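Project notes: the folding set, May

The folding set for the Pandgate project passed the halfway mark this month. We now have 877 recorded demonstrations on the server, and 776 of them have been checked and kept. The rest were dropped, mostly for tracking that drifted in the middle of a fold or for one hand going out of view too long.

For newer readers, the folding set is the part of Pandgate where people do the task themselves with a pair of hand-held grippers, one in each hand. No robot arm is needed in the room while recording. The grippers log how they move and how far the fingers open, and a policy is trained on that afterward. The arms at Hotevo only come in at the test stage.

We moved most of the garment work from tables to a bed this spring. A table gives clean results, but it also teaches the policy that cloth always sits on something hard and flat. On a bed the surface gives a little when you press down, the sheet can come up along with the garment, and the fingers have to close at a shallower angle. Operators took longer per fold in the first week and then got most of that time back.

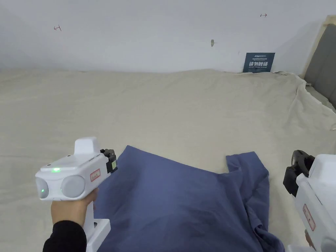

Ruangrit wrote in after the last issue to ask if the slow, careful folds are really the ones we want. In the tests there, a policy trained only on tidy demonstrations did fine until a sleeve slipped, and then it kept going through the motions with nothing between its fingers. The suggestion was to stop throwing out takes where the operator misses a grasp and goes back for it.

We agree with most of that. Starting with the next batch, a missed grasp is no longer grounds for rejection as long as the operator recovers and finishes the fold. Takes where the operator gives up and starts over will still be dropped. We'll tag the recovered ones so that anyone who wants the old, cleaner set can filter them out.

A few changes to the operator instructions go with this. Please read them before your next session, even if you have done many.

Start with the grippers apart and open, and hold still for 2 seconds before moving. The sync step looks for that pause, and a short one means the two sides have to be lined up by hand later.

Don't smooth the cloth flat before you begin. Drop it and leave it as it falls. If it lands face down or with a sleeve tucked under, that is a good starting state and we have too few of them.

Keep your free fingers off the cloth. This came up again in review. It is easy to hook a corner with a knuckle without noticing, and the robot has no knuckle to do it with.

Move at a speed you could keep up for an hour. Several of the fastest operators are quick enough that the cloth swings, and the arms at Hotevo can't follow that.
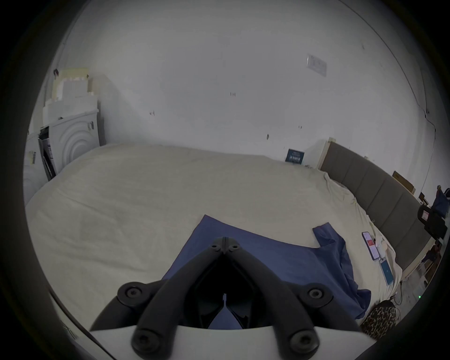

The other thing that changed is the calibration check. It used to be done once in the morning. It is now done at the start of each session and again after any break in which the grippers were put down. The check takes a couple of minutes. We lost most of one afternoon in the last batch to a mount that had worked slightly loose, and none of those takes could be saved.

On the training side, the first policy from the bed recordings was tried on the Hotevo arms in two short rounds. It folds a shirt in half fairly reliably from a flat start. From a crumpled start it finds an edge more often than the table policy did, but it still tends to grab two layers when it should take one. The Dastell gripper pads, which are softer and a bit wider, seem to help with this. We want a longer run with them before saying more.

The target for the next batch is 400 new takes, shirts and pants only. Towels are closed for now because we have plenty. If your site wants to contribute, reply to the mailing list with the hours you can offer and the number of gripper pairs you have working. Sites that recorded in the last round don't need to sign up again, but do update the recording software before you start. The older version won't write the new recovery tag.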